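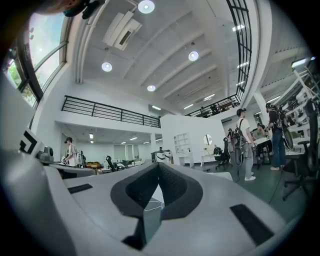 About Trikari

Hi, and thanks for clicking on the page that most people skip! I started Trikari because I was tired of teaching robot arms things with a joystick. If you've ever tried to get an arm to fold a dish towel that way, you know the feeling. You spend an afternoon, you get a handful of decent attempts, and your own hands (which can fold a towel in four seconds flat) are sitting right there doing nothing useful.

So we make a kit that lets you use your hands. It's called Dukness, and it's a hand-held gripper that you carry around like a slightly oversized power tool. You squeeze, the jaws close, you do the job, and the kit records what you saw and how you moved. Later on, that recording goes into training for a robot with a matching gripper on its wrist. We build the kits, we rent them out, and if you don't have people to do the recording, we have a crew that does it for you.

What we sell

The Dukness kit. Gripper, soft V-shaped pads, markers, cables, a charger, a backpack and a hard case that I am unreasonably fond of. The pads are the part we've redone the most. The first ones were so smooth that anything glossy shot out of them like a watermelon seed, and I have a very clear memory of a shampoo bottle going down the stairs. The textured ones we ship now hold on a lot better, and you can swap a worn pad with one screwdriver.

Rental. Same kit, by the week. Lots of folks want to find out whether any of this works for their job before they buy, and I'd do the same. If you buy within 37 days of sending it back, we take the rental off the price.

Recording days. You send us a list of tasks and the objects, and our crew records them here or comes over to you. We check every clip before you get it. A usual order is 300 clips of one task, and the biggest one we've done so far was 3000, for Mollel, who wanted every kind of jar lid you can think of (my wrists were on that job too and they'd like you to know it).

Zoltis. That's our software, and it comes with everything above. It lines up the video with the motion, throws out clips where the tracking got lost, and lets you watch what's left at double speed with a cup of coffee. It runs on a regular desktop computer. It does not run well on my laptop from college, so please don't ask support to help you with yours, they've been through enough with mine.

How a recording day goes

We start with the object list, and I mean really start with it, everything out on a table and somebody reading the names aloud. Then everyone does a few warm-up rounds. New people always move too fast, or they move like they're carrying soup. We want something in between, a person doing a chore at a pace they could keep up until lunch.

After that it's clip after clip. Pick up, do the thing, put down, reset. We change the object positions between clips so the robot doesn't just learn one spot on one table. We break a lot, too. Holding a gripper in front of you gets tiring, and tired people record sloppy clips, so I'd much rather pay for the breaks.

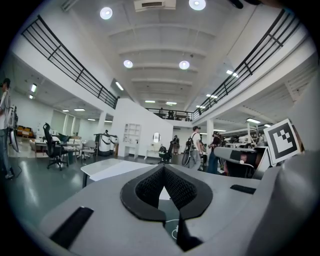
Kadir Canpolat

The place we work in

Our shop is one big hall with an upper floor running around it behind black railings, and it's the best thing that ever happened to us. Work goes on downstairs. Upstairs is where you go if you need a phone call without a gripper going click next to you. There's a yellow spot to sit under the overhang, and that's where most visitors end up, usually with a kit in their lap, opening and closing the jaws over and over. I do it myself.

It's also a really good room for finding out what's wrong with our own product. It has big windows, bright ceiling lights, railings, white walls with very little on them and people wandering through with backpacks on, and all of those can make tracking harder. The printed markers help a lot. So does walking through your space once with the kit before you record anything, a step that's on page one of the manual and that our own crew still skips when they're in a hurry.

Who we are

There are 16 of us now. Most came from robotics or machine shops, a couple came from restaurants (fantastic recorders, by the way, very steady hands), and I came from repairing espresso machines and then a degree I took much too long to finish. We don't have a sales team. If you write to us, you'll get me or someone who was holding a kit that morning.

What the kit isn't great at

I'd like you to know this before you spend money. Two jaws are two jaws, so anything that needs fingers, like buttoning a shirt, is going to be a struggle. Very heavy stuff is out. Tight cupboards are tricky because the housing is bulky, and we're working on a slimmer one that I hope will be ready in October. Tasks where you need to feel how hard you're pushing are only partly covered, too, as the current kit records how far the jaws close and has no force reading.

If your task is on that list, write anyway. A few times we've ended up pointing people to a different kind of setup altogether, and one of them came back later with a job that suited us perfectly!

Come say hi

Visits are by appointment, weekdays, and take a couple of hours if you want to try a recording yourself. Bring an object from your own job if you can carry it. Wear comfortable shoes, and tie your hair back if it's long, the backpack straps will find it.

Page last updated 19 March 2026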